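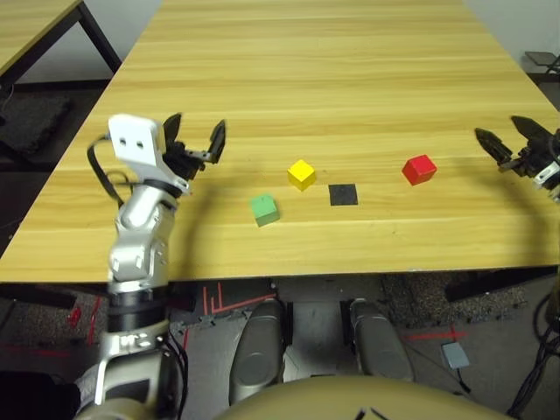

Gukia Two-Finger Gripper, serrated fingers
September — posted by Rui Abreu
Filed under: Grippers & End Effectors / Bench Tests

The Gukia is a black two-finger parallel gripper sold singly or as a left and right pair. We ran the pair on a two-arm setup against the Harnach 2, using small wooden cubes in red, yellow and green and a flat black pad as the drop target.

Each gripper did 1000 picks over 9 days. The Gukia dropped 8 cubes and the Harnach dropped more, mostly when a cube was turned on an angle to the fingers. The serrations help there. They can also mark soft wood, so turn the grip force down for anything with a painted finish.

The Harnach closes faster and is quieter. If your parts always arrive square, it is still a good choice.

Dirk Kröger did the wiring and suggests leaving a generous loop of cable at the wrist — a tight one pulls on the connector when the arm folds back.

Works with Kudonik controllers. Virág controllers need the adaptor plate and a firmware update. Spare fingers are sold in sets of 2.

Orders placed by noon Friday ship the same day.

Contact us | © Kudonik Automation Supplies | Back to top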